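Pirnari Sorting Room
Progress report to the Abeysekara Fund, covering the period to the end of August
Prepared by Kumudini Sivakumar, program lead

1. Where we are

The sorting room at Miltport is open and working. We moved in from the Nitmont site later than planned, after the floor had to be relaid, and lost most of the first month. Since then we have processed 1884 small items out of the mixed donations held in storage. The grant agreement asked for 700 by this point.

Storage at Nitmont is now down to 63 boxes. The boxes that are left are the awkward ones, with stationery, packaging samples and wrapped pieces all in together, and we expect them to go slower than the first batch.

2. How items are sorted

We dropped the shelf system described in our application. Shelves meant a lot of walking, and things put down "for a minute" stayed there. Sorting is now done on a white table against the wall, into open plastic bins with ribbed sides. Flat items such as cards are stood upright where possible, so they can be read without lifting everything out. Small cartons also stand upright. Anything wrapped in paper stays wrapped until it reaches the checking stage — we had some breakages in the first week from unwrapping too early.
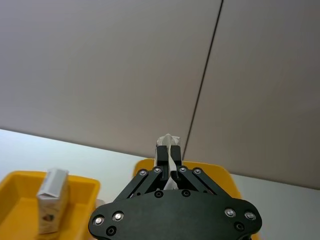
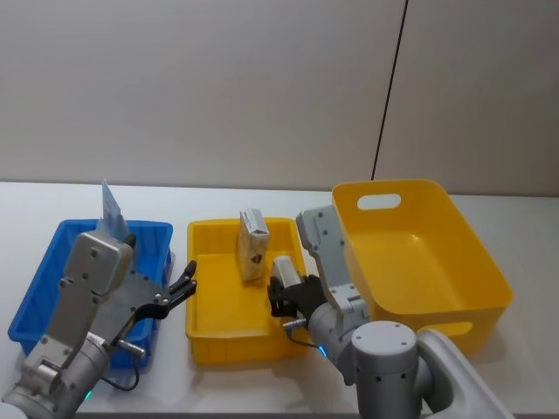
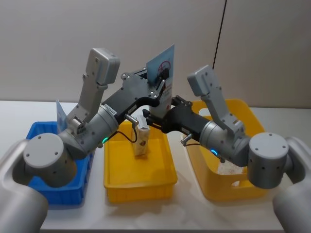 The written sorting guide is on its third version. The second ran to nine pages and was too long to use at the table. The current one is two pages, with the carton and card rules on the front and wrapped items on the back. We still get disagreements over cartons that have been opened and closed again. For now they go to checking with the wrapped pieces.

3. Spending

We have spent $145 on bins against a budget line of $200. The floor was paid for by the building owner and does not appear in our accounts. Printing came in slightly over because of the three versions of the guide. We would like to move the balance of the bin line to labels, and ask for your agreement to this.

4. Problems

Labels are the main one. The paper ones curl and come off when bins are stacked at the end of the day. We tried tape over the top, which held but made them hard to change. Lighting at the far end of the room is also poor in the late afternoon, and checking has been moved to mornings.

5. Next period

Finish the Nitmont boxes. Replace the labels. Write up the checking stage, which at present is only explained in person. The next delivery from storage is due on a Friday, and we will confirm which one once the van is booked.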